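Three Months With the Planero Daily Journal

By Monique Caron

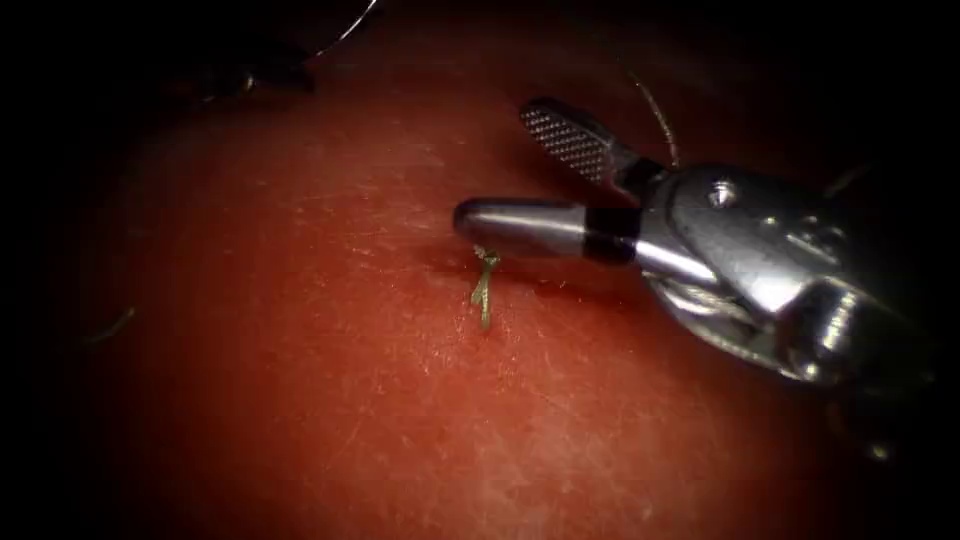
I have started more gratitude journals than I care to admit, and most of them died somewhere in the second week, usually under a pile of mail. So when my friend Oliwia Krawczyk pressed a Planero into my hands in July and told me it would be different, I smiled and thanked her and privately gave it nine days.

Well, I'm still writing in it! It has 217 undated pages, and the undated part matters more to me than anything else about it. When I skipped most of a week for my sister's move, I picked up on the very next page and didn't have to look at a row of blank ones scolding me.

Each page gives you a small box for the morning and a bigger one for the evening. The evening prompts change, and they're better than the usual "list what you're thankful for." One asked who had made my day easier without knowing it, and I wrote half a page about the man at the pharmacy who always waits while I dig for my card. Another wanted me to describe a sound I'd miss. (The neighbor's screen door, if you're curious.)

Some of them are clunkers, I'll say that. "Greet your inner weather" made me roll my eyes, and it comes up four times. There's also a mood scale along the bottom, running from one to nine, which I used faithfully for a while and then ignored. I found I was arguing with myself over whether I was a five or a six, and that's no way to go to bed.

The paper is thick enough for my fountain pen, with just a little ghosting on the back, and the book lies flat once you've broken it in. The ribbon frayed early on. I put a dab of clear nail polish on the end and it's held since.

Do I feel happier? A little, I think, mostly in the evenings – I go looking for something to put in the box, and that makes me pay more attention at supper. I wouldn't ask more of a notebook than that. If you're going through a truly hard stretch, please talk to a person as well.

I've already ordered the next one, in green this time.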